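Why I stopped trying to time natural gas

I've had a few people ask why I haven't posted about natural gas since the spring. The short answer is that I closed the position in August and didn't feel like writing about it for a while. The longer answer is below.

For anyone new, I'm a small investor with a regular job. I started trading gas through a fund after a cold winter pushed my heating bill up to $385 for one month. I figured if I was going to pay those prices anyway, I might as well own something that went up with them. A lot of people come to commodities that way, and I'm not sure it's a good reason.

My first purchase was 80 shares. It went up for two weeks and I bought more. By the end of the first winter I held 600 shares and thought I had a decent feel for how the thing moved. I was checking the storage report every week at 10:30 in the morning on my phone at work. If the number came in lower than expected I felt smart, and if it came in higher I told myself the market would work it out.

What I didn't understand was roll cost. The fund I owned doesn't hold gas. It holds futures contracts, and every month it has to sell the one that is about to expire and buy the next one out. When the later contract costs more than the near one, the fund ends up with fewer contracts for the same money. Gas can sit at the same price all summer and the fund will still lose ground. I had read the word contango plenty of times before I bought. I just hadn't sat down and worked out what it would do to my own account over six months.
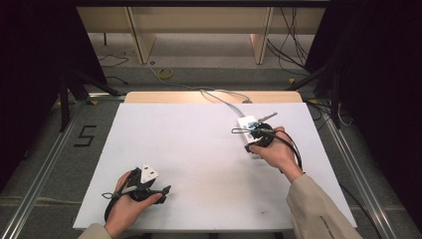 I finally did the math in a spreadsheet. I put the price of gas in one column and the price of my fund in the next, month by month, going back to my first purchase. Gas was down a little over that stretch. My fund was down a lot more. Most of my loss had nothing to do with being wrong about the weather or about supply. I was paying to wait, and I had been waiting a long time.

I emailed the spreadsheet to Zixuan Jin, who I used to work with at Kengate and who has traded energy on the side for longer than I have. The reply was two lines. The first said my formula was off in one row, and it was. The second said that funds like this are meant to be held for days and that I should read the prospectus again. I did, and it says so on the second page in fairly plain language.

After that I looked at what else was out there. There are funds that spread their contracts over twelve months, which cuts the roll cost but also makes them slower to respond when the price jumps. There are the producers themselves. I spent a couple of evenings on two of the smaller ones, Zarkis and Bruston. Zarkis had hedged most of its output for the next year, so a rise in gas wouldn't have helped it much. Bruston was less hedged but carried more debt than I wanted to own. A pipeline company pays you for volume and doesn't care as much about price, but then you're in a different kind of investment and you should judge it that way.

I sold in two pieces. The first half went on a day when a heat forecast had given the price a bump, and I'd like to say I planned that. The second half went a week later at a lower price. After everything I was down a bit more than $1,000. I can afford that, but it's also almost three of those heating bills.

I've kept some exposure to energy through a broad index fund, and I haven't touched it. I still read the storage report, though now I usually get to it in the evening. Inventories were running above the five-year average the last time I looked, and production hasn't fallen as much as people said it would when prices dropped. There's an argument that new export capacity will soak up the extra supply. I find that argument convincing, but I also found it convincing when I held 600 shares, so I'm not going to act on it.

A reader asked in the comments on my last gas post whether I'd short the fund instead, given the roll cost. I looked into it. The fee to borrow shares was higher than I expected, and one early cold snap could wipe out a year of slow gains. I'd rather not have a position where I'm hoping for a warm December.

I've posted a corrected version of the spreadsheet with the bad row fixed. You'll need to enter your own purchase dates in the first column. Next month I plan to write about the utility's fixed-rate plan, which I signed up for and which has been fine so far.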